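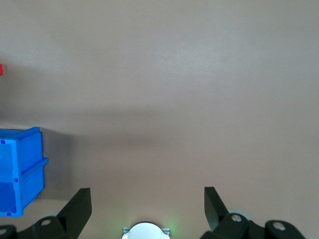 Re-papering Firach, and the wandering left gripper

2018-06-10

I said in April I'd write up the next big service on Firach and then didn't, so this is me catching up. Firach is our two-armed tabletop cell at Vilteo, the one that picks small cubes and drops them in a bin (and takes them out again, and puts them back, for as long as you can bear to leave it running). I look after it most weeks. Peter Doležal wrote the control side and Stanisława Makowska does the vision, and I get everything with a screw in it, which suits me fine!

The reason for the service was the left arm. It had started picking slightly to one side. You'd send it to the middle of a cube and one finger would touch first and shove the cube along until the other finger caught up. It still got hold of it most times, so it went on for longer than it should have, and I only noticed properly when I was standing next to it eating a biscuit and heard the little scrape. Peter thought calibration. Stanisława thought calibration too, but somebody else's calibration. I thought fingers, and I'd like it recorded that I was right for once, though only partly, as you'll see.

So, power down, and I do mean at the wall. I used to leave the control box on and just hit the stop, and then one day I leaned on the teach button with my hip and the arm went soft on me and sagged on to my shoulder. No harm done, it isn't a heavy arm, but I've pulled the plugs ever since. Support the wrist with your hand before you do it. If you've got two arms, park them both well up first and turn them away from each other or you'll spend the whole afternoon ducking.

Next the fingers come off. Ours are the flat black blade sort, and they go on with M5 screws into the bracket. They look symmetrical and they very nearly are. Mark them before you take them off, left and right, with a paint pen on the back where it won't rub on anything. I had marked them last time. I had also cleaned them last time, with the strong stuff, and taken the marks off with it. There's a lesson there about solvents and I have now written it on the lid of the tin.

One of the screws had backed out. You couldn't see it with the gripper at rest, you had to take hold of the finger tip and wiggle, and then there it was, a horrid little click. A tiny bit of play at the root of the finger turns into quite a lot at the tip, and that was most of my sideways pick. Clean the threads, dab of the blue threadlock, back in, done up evenly. Don't do one up tight and then the other, go back and forth between them as if you were putting a wheel on a car.

While they were off I had a go at the slides. Paper dust gets in there. It's a greyish fluff and it packs down into a sort of felt, and you want a soft brush and a vacuum for it. Please don't use the air line, it only drives the stuff further in (Miloslav Kollár, if you're reading, I know about the air line). Smallest smear of grease on the rails afterwards, run the jaws open and closed by hand, wipe off what comes out, same again until nothing comes out.

Then the cable. Each wrist has a cable that comes down the outside of the arm to the gripper, and the way you loop it matters more than almost anything else on this machine. Too short and it tugs when the wrist rolls right over. Too long and it swings about in the camera's view or, worse, catches the lip of the bin on the way past. I leave a loop big enough to put my forearm through and tie it loosely with hook-and-loop tape, never zip ties. Zip ties are lovely and neat for a month and then you find a groove worn in the sheath. After tying it I walk the arm slowly through every pose it uses, hand on the stop, and watch the loop the whole way and nothing else. It's dull. Put the radio on.

I had a nice surprise here in that the left cable was fine. The right one had a stiff patch near the connector, so I've ordered another from Urnirmont and will swap it when it comes. They're slow but they do pack things well.

Right, the paper. We run on brown paper over the tabletop, stretched and fixed at the edges. People who visit always want to know why we don't have a nice proper mat, and we did have one for a bit, from Charvát, very smart, and it was shiny, and Stanisława's cameras hated it. Every lamp in the room turned up in it as a blob. Paper is matt and cheap and when it gets scuffed you throw it away. You do get soft shadows off the arms and the bin but the software copes with those so long as they're soft.

Putting it down is a two-person job and I did it on my own, like a fool. Roll it out from the back edge, tape that edge first, then pull towards you and smooth from the middle with your forearm. The trouble is always at the front, where the post comes up with its clamp. You have to slit the paper to get round it, and however carefully I cut, it puckers.

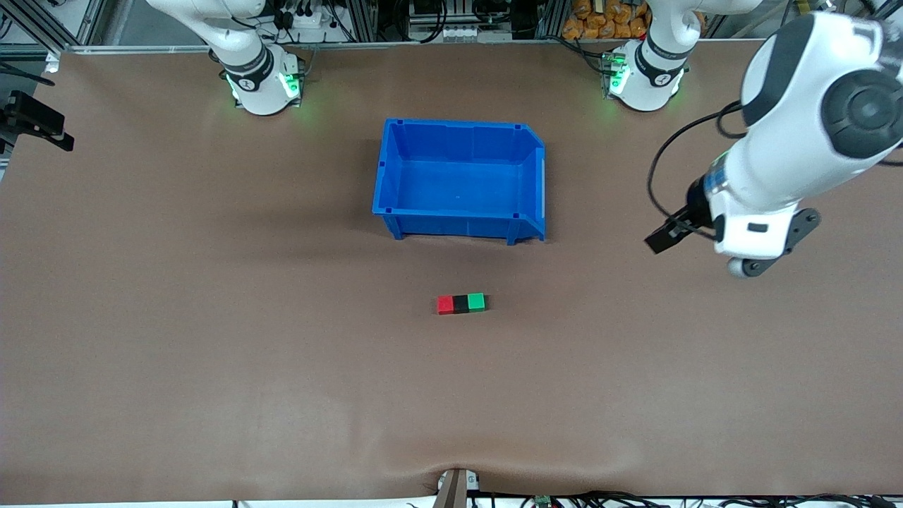 A few wrinkles there don't bother me any more. The arms don't pick that close to the front and the cubes never end up there unless something has gone badly wrong. What I do care about is the middle of the table, and the bit round the foot of the bin, which has to be flat or the bin rocks, and if the bin rocks it creeps. Over a long run a creeping bin can go far enough that cubes start landing on the rim. I've been meaning to make some sort of low fence for it. Leif Hjaltadóttir says double-sided tape, but Leif isn't the one who has to peel it off the paper afterwards.

The bin itself is an ordinary blue stacking parts bin with the sloped front. I like them. They're cheap, they're a good strong colour that Stanisława can mask out easily, and if an arm comes down on one it's the bin that gives. Give it a wipe every so often, inside as well. Check the feet too, grit gets stuck under them and then scores the paper.

With the paper down I measured everything again. The bases don't move, they're bolted, but I measure them anyway and write it in the book: 488 mm between the two reference marks on the back rail, same as it has been every time. If that number ever changes I shall go home and lie down. Then the height check. I bring each gripper down over the paper with the jaws open until a strip of card just drags under the fingertips, and read the height off the screen. New paper can sit a touch higher than old paper, where the old stuff has been pressed flat by weeks of prodding, and if you skip this you get fingers rubbing on the surface and a lot of that grey fluff I was moaning about.

The right arm came out fine. The left was still out. Not by much, nothing like it had been, but there it was, and this is where Peter got to be partly right too. I'd refitted the fingers square, so the old correction he'd put in to make up for the loose one was now pushing it off the other way. He'd added it weeks back and forgotten to tell me. I'd been chasing a wobble, he'd been steering round it, and between us we'd made a fairly good mess! He took the correction out, we ran the wrist camera calibration again from scratch, all 13 poses of it, and that brought the left arm in line with the right.

A word about the wrist cameras while I'm on the subject, as I get asked. Wipe the lens with a proper lens cloth and don't touch the focus. If you do touch the focus, own up. The camera sees its own fingers along the bottom of the view, and I find that a really useful check: I keep a printout of how the fingers ought to look with the jaws fully open, pinned by the screen, and hold it up against the live picture. If one finger sits higher than the other or leans differently, something's been put back wrong. Had I done that in the spring I'd have saved myself all this.

For testing I use little cubes, a red, a black and a green, pushed up tight against each other in a row. It's a mean test. There's no gap between them for a finger to slip into, so the arm has to take the row by its ends or come at a cube from front and back, and a gripper that's even slightly skewed will break the row up straight away. Black is the awkward one. It's next to no contrast against the fingers, and Stanisława had to fiddle with the exposure until she got an edge she trusted. Too bright and the white gripper housing blows out, too dark and the black cube goes off into its own shadow. She's settled on bright, and we live with the housing.

I set a counter going after that and we left it to work through 3000 picks with one of us looking in now and then. It dropped 5. I went through the log and they were all the black cube, all from the same corner of the table, so I'm fairly sure it's light and not mechanics, and I've handed it over with a clear conscience. Ailbhe Ó Gríofa wants to try a diffuser on the lamp over that side. She has a sheet of something in her office that she swears by.

Still to do: the right wrist cable when it arrives, and the wiring along the front edge by the post, which I'm a bit ashamed of. It's a proper bird's nest down there, with a little circuit board lying in amongst it that really wants a box. Every time I do a service I say I'll route it underneath the table in trunking, and every time I get to the end of the day and it's all working and I can't face unplugging any of it. Next time. I've bought the trunking, it's leaning against the wall behind me.

If anyone has a good way of cutting paper round an upright post without it puckering, do leave a comment. I've tried a cross cut and I've tried a keyhole shape, and the keyhole was worse.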